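I've been putting off writing about the Sonwood tabletop because I wanted to live with it through a whole dry winter and a sticky summer first. Wood moves, and a review written the week the box arrives only tells you about the box. So: mine went in last March, it has had a full round of seasons on it, and I'm ready to gush a little.

## What I bought

The Sonwood is a solid wood butcher-block top, sold unfinished, in a handful of lengths. I got the 64-inch one in the palest wood they had. It's made of narrow strips glued side by side with the ends staggered, so you get that brickwork look across the whole surface (I love it, my sister thinks it looks like a gym floor, we've agreed to disagree). You choose your own legs. I used a plain steel pair from Driswood that I already had under an old door I'd been calling a desk for far too long.

I do a bit of everything at this table. I cut fabric, I repot things, I pay bills, I roll out pie dough when the kitchen counter is full of dishes. I wanted one big, forgiving surface that I could beat up and then sand back, and that's really the whole case for butcher block over a coated board. When a coated top gets a deep scratch, you own that scratch forever. When this one gets a scratch, you spend ten minutes with sandpaper and a rag.

## Getting it in the door

Heavy! Please plan for this. It came wrapped in foam and cardboard on a flat pallet, and the driver was only paid to bring it as far as the curb. Two of us got it up one flight of stairs with a rest on the landing and some language. If you have a tight turn in your stairway, measure it before you order, and measure it with the top standing on its long edge, because that's how you'll end up carrying it.

Corners were perfect. One end had a little dried glue that came off with a scraper. The underside is rougher than the top and has a few filled knots, and I couldn't care less about that, though the product page could stand to say so.

## Finishing it

The Sonwood folks suggest oil, and their leaflet is fine as far as it goes, but it skips the part I got wrong: you have to do the underside too, with the same number of coats. I oiled the top, felt very pleased with myself, went to bed, and a couple of weeks later one corner had lifted enough to rock a coffee cup. I flipped it, gave the bottom the same treatment, left it alone for a while, and it settled back down. It's been flat ever since.

I tried two oils on scraps before picking one. The first was a hardwax from Tarawneh, which goes on thin with a white pad and smells faintly of oranges. The second was an ordinary mineral oil. The mineral oil is cheaper and safe around food, and it looked lovely for a week and then it looked thirsty again. The Tarawneh costs more and takes overnight between coats, but it leaves a soft, low sheen, and water sits on it in beads long enough for you to find a towel. It also barely darkened the wood. I wanted to keep that light color, so that settled it.
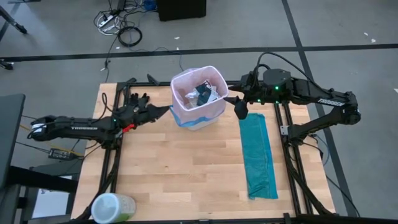 Sanding matters more than the oil does, I think. I started at 80 grit on the rough spots, went to 120 all over, and stopped at 180. I tried going finer on a scrap and the oil didn't want to soak in. Wipe it down with a damp rag before your last pass, let it dry, and you'll feel the grain stand up like a cat's tongue. Knock that off lightly and it won't come back after the first coat. The difference under your forearm is huge.

## Attaching the legs

Leave room for the wood to move. The Driswood legs have slotted holes for this, and if yours don't, you can widen the holes or use figure-eight fasteners from the hardware store. Put a washer under each screw and snug it down without cranking. I drilled pilot holes with a piece of tape around the bit so I wouldn't come out through the top, and I still held my breath on every single one.

My floor slopes toward the window, so I was glad of the leveling feet. They have enough travel to fix it with a bit to spare.

## How it's held up

Coffee rings wipe away if I catch them the same morning. A pot of soup left a pale ring that I thought was there for good, and a light rub with the Tarawneh took it out completely. Black ink from a leaky pen did not come out, and I've decided it's a freckle. The front edge, where my wrists go, has gone smooth and slightly glossy in a way I couldn't have bought.

There's one hairline gap between two strips near the back left corner. It opens in the heating season and closes again by summer. You can't feel it with a fingernail.

I re-oil the working area twice a year, one thin coat, and leave the ends alone unless they look dry. The whole job is done before lunch.

## What I'd change

I'd like the edges to come already eased. They arrive crisp enough to bruise a hip, and rounding them over by hand took me most of an afternoon. I'd also like a sample chip of each wood before ordering. Gustbridge, whose top I nearly bought, mails you a little set for free, and that's a nice touch. Their block is a bit thinner and comes already sealed with something shiny, so if you never want to touch a sanding pad, look at theirs first. Friends of mine have it in their kitchen and it's a good top! I just didn't like the feel of it under paper, a bit slippery and cold.

## Would I buy it again?

Yes, in the same size and the same wood. I'd pay for delivery up the stairs this time, and I'd oil both sides on the same day. I'm already eyeing the short one for the potting bench out back, if I can work out how to keep the rain off it.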